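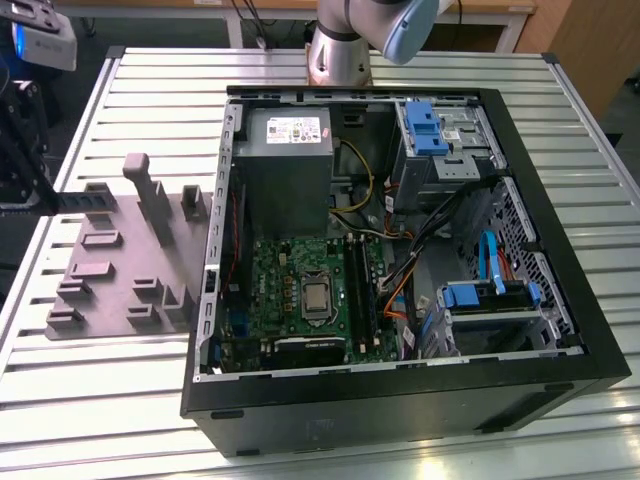
Taking the side off the old tower

Print this post | E-mail this post

I've been putting this job off since December, and I'm a little embarrassed to say how easy the first part was. You lay the computer down on its side, you slide the panel away, and there it all is - the green motherboard, the gray power supply with its label full of tiny print, and that loop of yellow cables that always makes me think of spaghetti night.

I bought mine years ago at Sugden, the little repair shop that used to be on the corner, and it has followed me through 4 apartments (and one very damp garage!). It still starts up, bless it, but it had been getting slow and grumbly, and I wanted to know what I was working with before I spent any money.

My plan is to go gently. I want to clean the dust out of the corners first, then look at the memory, and only then think about a new drive. Pundow has one for 44 dollars, which seems fair to me, though I may wait and see if the price drops again.

If you've never opened one of these up, do give it a try some rainy afternoon. Unplug it first, put the screws in a teacup, and take your time over the cables. I'll write again when the drive is in.

Print this post | E-mail this post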